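Adoption & Reunion Boards > Reunion > Birth parents and adoptees

Topic: Do I invite her to the graduation party?

hazelrow
Posted January 2020

I've read here for a long time and posted maybe twice. I was found by my birthmother through a registry match when I was 33. We've been in contact for nine years. She lives in Brarside, a 700 mile drive from me, so most of it is by phone, plus a visit in the summer when we can manage one.

My daughter graduates from high school this spring. My parents (adoptive) are hosting a party for her at their house in Hirncombe in April, early, because my father is having surgery in May and wants it done before. They know about my birthmother. They have never met her. My mother has said "whenever you're ready" every time it comes up and then changed the subject.

My daughter wants her there. She asked me directly and I said I would think about it. My birthmother doesn't know there is a party yet.

I don't want the day to be about me, and I don't want to hurt my mother in her own house. I also don't want to have the party and then have my birthmother see the pictures. What have other people done?

tollgate51
Invite her. Your daughter asked, and it's her party. I'm a birthmother and I missed the weddings of two grandchildren because my son "didn't want to make it awkward." I found out both times afterward. I would have sat in the back and left before the cake.

Mrs_Quill
I'm going to disagree with tollgate, with respect. It's the grandparents' house. They are paying for it and cooking for it, and the father is facing surgery. A first meeting between two mothers should not happen in front of 47 relatives with paper plates. I'm an adoptive mother and I like my son's birthmother very much, but we had lunch together twice before we ever shared a family event. I needed that, and so did she.

hazelrow
There won't be 47, but I take the point. It's mostly my dad's side and they are loud.

Mrs_Quill
Loud is worse.

nair_creek
Adoptee here, reunited in my twenties. We did it the way Mrs_Quill is describing and I'd recommend it. I booked a table at the Otier, a plain restaurant halfway between both of them, and the three of us had lunch. It lasted 2 hours. My mom brought a baby album and my birthmother cried in the restroom for part of it, and then we ordered dessert. Six weeks later they were both at my housewarming and it was fine. They talked about knees.

I'd say have the meeting first, even if it's short, and even if it's the day before.

tollgate51
Nobody has asked why it's always the birthmother who has to be approved ahead of time. She's a grandmother. Would you make the other grandparents on your husband's side have a lunch first?

Mrs_Quill
They presumably met at the wedding. That's my point. People usually meet before they're standing in each other's kitchens.

pattersby
I think you're both right about your own situations. Hazelrow, have you talked to your mother? I mean actually put the question to her. "Whenever you're ready" could mean she's dreading it. It could also mean she's been waiting nine years for you to say when. Mine said almost the same words and I took it as a no for a long time. When I finally asked, she was hurt that I hadn't brought it up before.

hazelrow
No, I haven't. I keep starting to. I've been writing her a letter instead, the same way I wrote the first one to my birthmother. I do better on paper. I sit down after dinner and get three lines in and put the pen away.

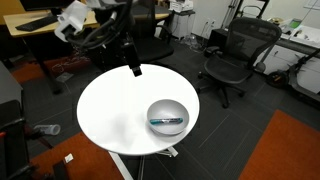
Letter night, no letter.

pattersby
Write it if it helps you get your thoughts in order, but I wouldn't mail it. She's your mother and she lives close enough to visit. A letter from a person who could have come over can feel like bad news before it's opened.

nair_creek
Agree with that. I'd go over on an ordinary afternoon, without your daughter. Don't ask for permission for the party right off. Ask if she'd like to meet her. Those are two different questions and the first one might settle the second.

dunmoor_dad
Adoptive father, don't post often. Speaking only for me, when my daughter found her birth family I was fine with it and also not fine with it, and what bothered me most was being handled. Everybody was being careful around me. I'd rather have been asked straight out. Your dad gets a say too, by the way. Everyone in this thread is talking about the mothers.

hazelrow
You're right, I left him out completely. He would probably say yes and go check on the grill.

tollgate51
I came on strong up there. I still think she should be invited. But if there's going to be a no, please tell her yourself, before the party, on the phone. Don't let her find out from the pictures. That's the part I'd ask you for.

hazelrow
I can promise that much. Whatever happens she hears it from me.

Mrs_Quill
That's fair, and I agree with tollgate on that one completely.

hazelrow
Update. I went over this afternoon. I told my mother that my daughter had asked, and that I hadn't answered. She was quiet for a while – she was folding towels and she kept folding – and then she asked whether my birthmother would stay at a hotel or with me. I said a hotel, probably. She asked what she likes to eat.

She isn't ready to say yes to the party. She does want to talk to her on the phone first, just the two of them, without me on the line. I don't love that but I gave her the number. My dad was in the garage and I told him on my way out. He said "good" and asked if I needed air in my tires.

I'm calling my birthmother tonight so she knows to expect the call.

pattersby
Asking what she eats sounds hopeful to me. Let them have the call without you.

tollgate51
Tell her there's no wrong thing to say. I'd want to hear that if it was me picking up.

dunmoor_dad
Did you need air in your tires?

hazelrow
The back left one, yes.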